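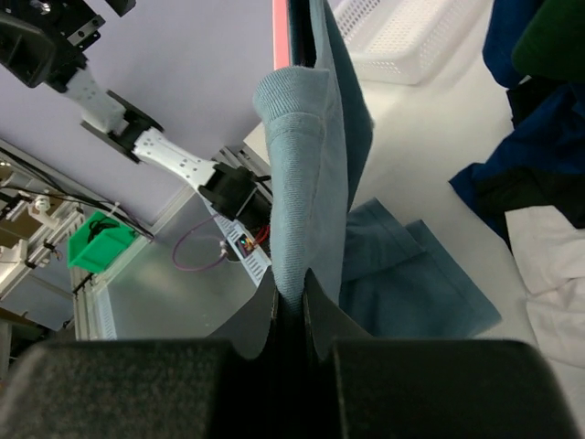

Meltthorpe, 24/06/2019

Lists > Local History > Mills and Works > Stallum rope works, again

Thanks for this. I've quoted the part I can help with and left out the part about the ghost.

> My grandmother always said the Stallum works made rope for
> the navy and that the long shed by the river was 98 yards
> from end to end. Does anyone know when it closed, and
> whether the McKinnon on the old billheads was the owner
> or only the manager?

McKinnon was the owner, or at least he signed things as if he were. He took the lease from the Murent estate and held it for 57 years, most of which he seems to have spent writing to the estate about the roof. The letters are in two boxes at the record office. I have read them all and I can tell you a great deal about the roof.

The navy is harder. I found two orders for ships' rope, both small, and one of those was sent back. The rest of the ledger is clothesline, bell ropes and halters for the Meltthorpe horse fair — useful stuff, but not what a family brags about at dinner.

Your grandmother may well be right on the length. The estate map shows the shed running from the weir to the lane, though whoever drew it also put the church on the wrong side of the river, so I wouldn't lean on it.

As for closing, the last wages entry is for a December, and the clerk didn't trouble himself with the year. The ink is the same as in the final roof letter, if that's any comfort.

Does anyone on the list have a billhead with a date on it? A scan would do.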